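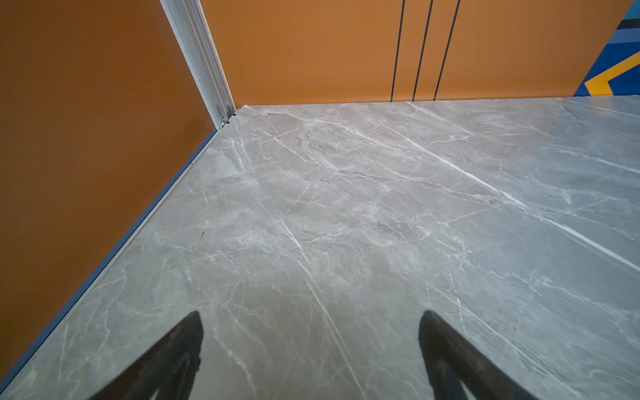 Corner of the small room at Rodari: orange walls, gray marble-patterned floor.

Part-time room attendant, Rodari

Urard is hiring one person to clean and look after the small rooms at Rodari, our rental space on Mekotura Street. The rooms are rented by the hour for fittings, product photos, interviews and small displays. Renters bring their own furniture and take it away again, so each room has to go back to bare floor and clean walls between bookings.

The job is 3 shifts a week, one of them on Saturday. Weekday shifts start at 6:30 in the morning and end before the first renter comes in. The Saturday shift runs through the middle of the day and includes turning rooms over between bookings.

What you will do

Dust mop and damp mop the floors. The marble pattern has a polished look and streaks show up on it, so we use a well-wrung microfiber pad and change the water for every room. Get into the corners by hand. Hair and grit collect there and the mop head does not reach.

Wipe the orange walls with a soft cloth and plain water. No scouring pads and no spray cleaners on the walls. If a mark does not come off with water, leave it and write it in the room log.

Wipe the metal strip along the bottom of the wall and dry it. Check it for tape residue, which renters leave more often than they should.

Move leftover items to the storage closet and tag them with the room and booking time. Empty the trash, restock paper goods in the two restrooms, and report anything damaged.

You will not be asked to do repairs, paint, or work on ladders.

What we are looking for

Some cleaning experience, paid or not. Hotel, school, store or gallery work all count. You should be able to kneel and get up again many times in a shift, and carry a full mop bucket up one flight of stairs. The building has no elevator on the back side, where the sink is.

You need to be able to write short, clear notes in English. Most shifts you will be working alone, so we will ask for two references.

Pay and training

Pay is hourly, paid every two weeks by direct deposit. The rate depends on experience and we will tell you the figure on the first call, before you come in. Gloves, knee pads and all cleaning supplies are provided. Street parking is free before 8 a.m.

Training is three paid shifts with Sándor Pálfi, who has the job now and is moving to our front desk. The position opens in May.

How to apply

Send a short note about your past work and the days you can start to Adesuwa Haruna, Urard, P.O. Box 1781, or leave it in the mail slot at 74 Mekotura Street. A resume is fine but you do not need one. Put "Rodari rooms" on the envelope and include a phone number where we can reach you in the afternoon.

We will call everyone who applies. Interviews take place at Rodari and last half an hour, including a walk through the rooms.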